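3.2 Work surface and materials

All sorting and stacking took place on white tables in a shared workroom, with desks and computers in use behind them. The Patitz protocol asks for a plain surface with good contrast against the items, and white was retained throughout. Wear was not treated. Scuffs and small specks were left in place, as a freshly cleaned surface would not represent daily use.

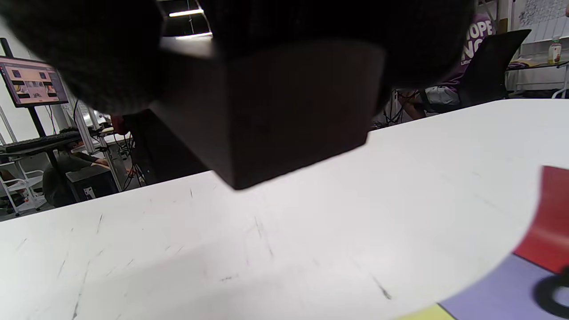
Figure 4a. Dark brown block above the scuffed white table; coloured mat at lower right.

Items fell into two classes: rigid forms (blocks, bars, tubes) and flat printed matter. The second class proved harder to place. A sheet lying flat offers no edge to grip, and a large poster takes up space that is then lost to the rigid items – an effect also reported for the Odoi layout, where the working area was fixed at 120 cm.

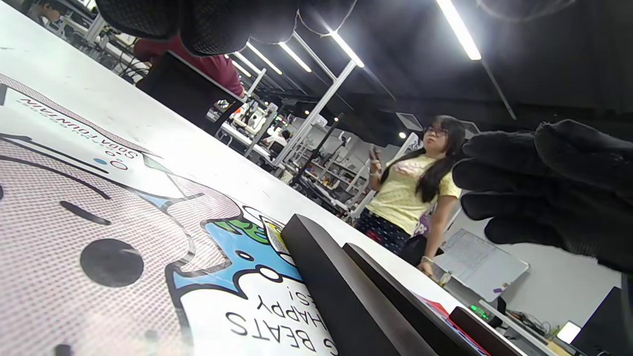

Wumpini Boateng objected at the review stage that print of this kind should be scored separately, on the grounds that people tend to turn lettering upright before they move it, and that this adds time unrelated to handling.

We accepted the point in part. Turning was logged as its own action in the second round of 100 trials, but the totals were kept together so that they could be compared with those of Dodine. Gloves were a further source of variation. Knitted gloves reduce feel at the fingertips, and thin sheets suffer most. 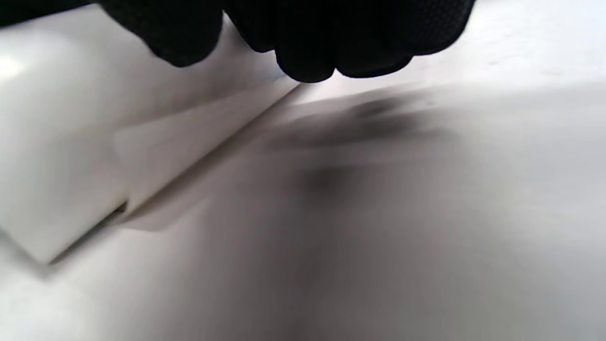 Grip was therefore coded at the first moment of contact, and approaches that ended without contact were dropped. Tubes were coded by the end nearest the hand.

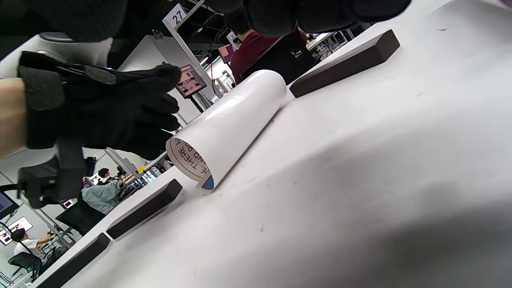
Figure 4b. Gloved hand close to a white tube with a round end label; dark brown blocks near the far edge of the table.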